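Section 4: Setting Up the Auer Desk Fan on a Work Table

Read this section before you plug in the fan. Revised 2022-10-19.

4.1 Choosing a place

1. Pick a flat table that does not wobble. The fan and its base need 16 inches of clear space on the back side.
2. Keep spray bottles and open drinks well away from the motor housing.
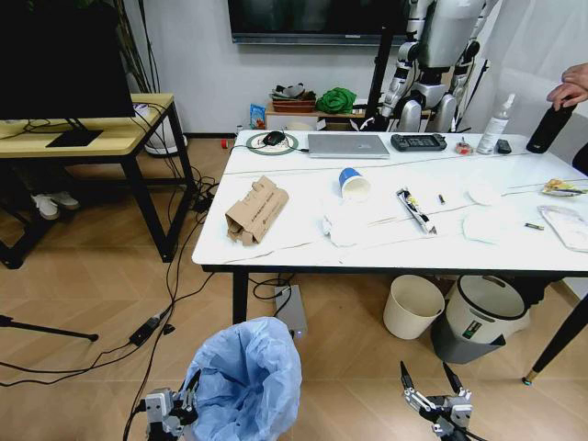

Fig. 7. Work table with laptop, mouse and spray bottle.

3. Set the base down with the Auer mark facing you. Press until both feet click.

Note: The Grutstead base sold before June has one foot only. Use the clamp from bag C.

4.2 Connecting power

4. Run the cord behind the table legs and down to the floor. Do not run it under a rug.
5. Plug the cord into a wall outlet. If you must use a power strip, check that the total load stays under 2000 watts.
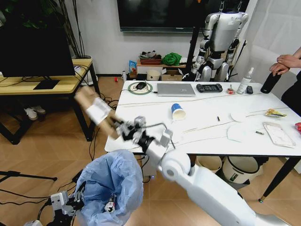 The fan draws 154 watts on its highest setting. A small heater on the same strip will usually trip the breaker, so give the heater its own outlet.

CAUTION: Unplug the fan before you remove the grille. The blade can start without warning when the timer is set.

6. Clear paper, tissues and wrappers from the table before the first run. Light items can be pulled against the rear grille.
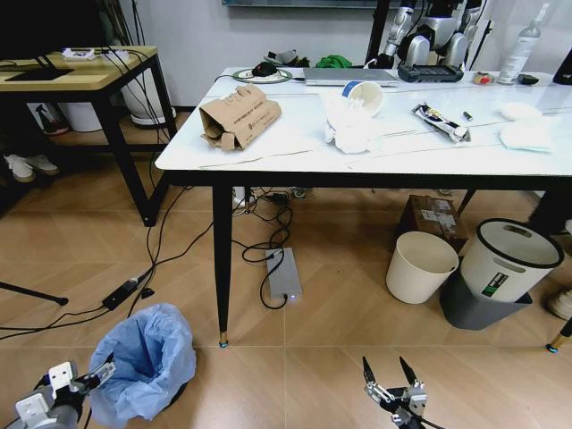

4.3 First run and cleaning

7. Turn the dial to 1 and wait for the blade to reach a steady speed. A faint smell during the first hour is normal.
8. Wipe the rear grille with a dry cloth after every 400 hours of use.

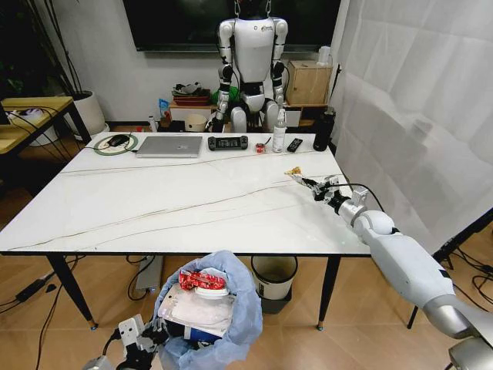

Dust that has packed into the corners comes out with a soft brush. Do not use water or solvent on the Prernitance filter. Replacement filters are listed under Dretinau parts in Section 9.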